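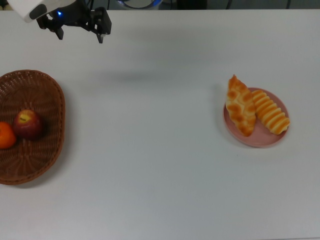 Gripper open between the fruit basket and the pastry plate, with Husar choosing its next move.

Husar Planner
Grasp and motion planning for tabletop arms
By Anmont

Overview | Features | Requirements | Licensing | Release notes

Husar is the piece of software that sits between "the camera found an apple" and "the arm went and got it." Plenty of teams write that piece themselves. We did too, twice, and the second version was bad enough that we started a company to replace it.

You give Husar a description of your arm, a depth stream and a goal. It gives you back a ranked list of grasps, a path for the best one, and a plain sentence on why it threw out the others. It runs on one ordinary workstation and does not need to phone home.

What it does

Grasp ranking. Husar proposes up to 200 grasp candidates per object and scores them on reach, finger clearance and how much the object is likely to mind. An apple minds very little. Pastry minds a great deal, and the default force profile for baked goods was tuned over one long October by Fedir Hnatiuk, who went through 2069 logged attempts and no longer eats croissants at his desk.

Clutter handling. Two things lying against each other are a nuisance for a parallel gripper. Husar checks whether a finger will fit between them, and if it won't, it looks for a grasp along the pair, a nudge, or a different object to start with. You can set the order of preference in the task file. Please don't set nudge first if there is glassware.

Rims and overhangs. Bread that sticks out past the edge of its plate used to confuse our segmentation, which would either saw the loaf in half or adopt the plate as part of it. Version 2 keeps support surface and object apart. If you were working around this with the plate_margin setting, you can delete it. We'd like to.

Partial views. Objects that run out of the camera's view are marked as incomplete and get a wider safety margin. Husar will ask for another viewpoint if your arm can provide one and will sulk in the log if it can't.

Explain mode. Every rejected grasp gets a reason in words: "left finger hits basket rim," "wrist past joint limit," "path passes through table." Radu Ardeleanu wrote the messages and was asked to make them less personal before release.

What it doesn't do

Husar does not train your detector. Bring your own, or use the Adeck connector, which accepts masks and labels from most perception stacks. It does not do bimanual planning. It does not do soft bags, and we have stopped promising a date for soft bags.

Working with it

Tasks are text files. A small one looks like this:

task: clear_plate
pick: anything on plate
place: basket
avoid: contact between bread and fruit
speed: gentle
on_fail: retry 2, then stop

Load it from the command line or the Butus panel. Butus is our browser viewer, included with every license. It shows the planned path as a ghost arm over the live point cloud, so you can watch the bad idea before the hardware has it. Wouter Brouwer's timeline scrubber lets you step back through any run and replan from that point with different settings.

Requirements

Linux workstation, 64-bit
Arm with a URDF and a position or velocity interface
Parallel gripper with adjustable opening (suction is in beta; ask)
One depth camera, wrist or head mounted, calibrated. Really calibrated.

Licensing

Bench license: one arm, one workstation, includes Butus and a year of updates.
Lab license: as many arms as you can fit in one building.
Evaluation: free for 1000 plans, after which Husar still loads your logs but declines to make new ones. Plans rejected by explain mode don't count against the total.

Sânziana Oprea handles quotes and academic pricing. Ultan Cullinane handles integration questions and would like you to attach the log file to the first email.

Release notes, version 2, Mar 30, 2023

New: separate support surfaces (see Rims and overhangs)
New: per-object force profiles, editable while the arm is paused
Changed: "gentle" is now slower. "Very gentle" is unchanged, so the two are closer than they sound.
Fixed: planner no longer picks the same object forever when the place location is also a pick location
Fixed: Butus no longer draws the ghost arm inside out on left-handed coordinate frames
Known issue: ridged rolls sometimes come back from segmentation as a stack of small disks. Set merge_segments to on for bakery tasks.

Download evaluation | Request a quote | Documentation | Contact support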